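Corn chowder thread. I make a big pot every July and freeze most of it, and this year I finally wrote down the amounts.

Cut the kernels off six ears. Stand each ear in a wide bowl so they don't shoot across the kitchen. Keep the cobs.

Put the cobs in a pot with water to cover and a bay leaf. Simmer 65 minutes, lid half on. That's your stock.
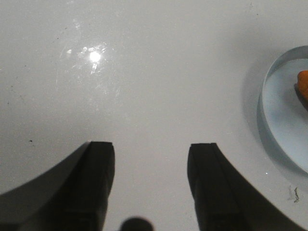
Glass dish on the table.

While that goes, cook 300 grams of diced potato in salted water until a knife slides in. Drain and leave them in the colander.

One onion, two ribs of celery, a good spoon of butter, low heat. Don't brown them. I use the heavy Grasard pot for this part, but any thick-bottomed one works.

Corn goes in next with a pinch of smoked paprika. Five minutes, stir now and then.
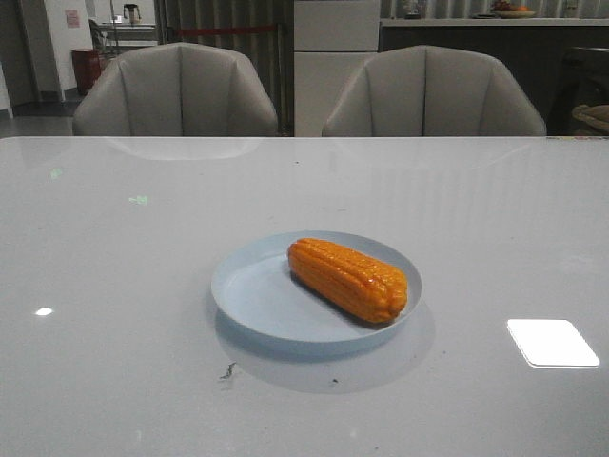 Plinik: can you use frozen corn for this? we don't get decent fresh stuff here until the end of August

Yes. Two bags, straight from the freezer. You won't have cobs, so use vegetable stock and add a little sugar.

Strain the cob stock over the corn and onions. Add the potatoes. Blend a third of it and pour it back in. I like it with lumps, so I stop there.

Cream last, half a cup, heat off. If it boils after that it can split. 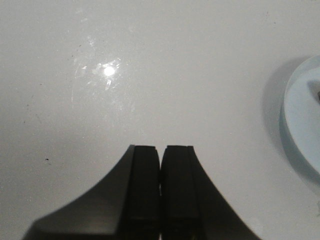 Salt at the very end too. The stock cooks down and it's easy to overdo it. Last November I salted early and had to add three more potatoes.

For the freezer, leave the cream out and add it when you reheat. Flat bags stack better than tubs.

Corn was from the Saturday market in Omutthorpe, 84 cents an ear. It was cheaper at the farm stand but they were sold out by ten.

Chives on top, or crackers. Next thread is the zucchini one, if I get to it.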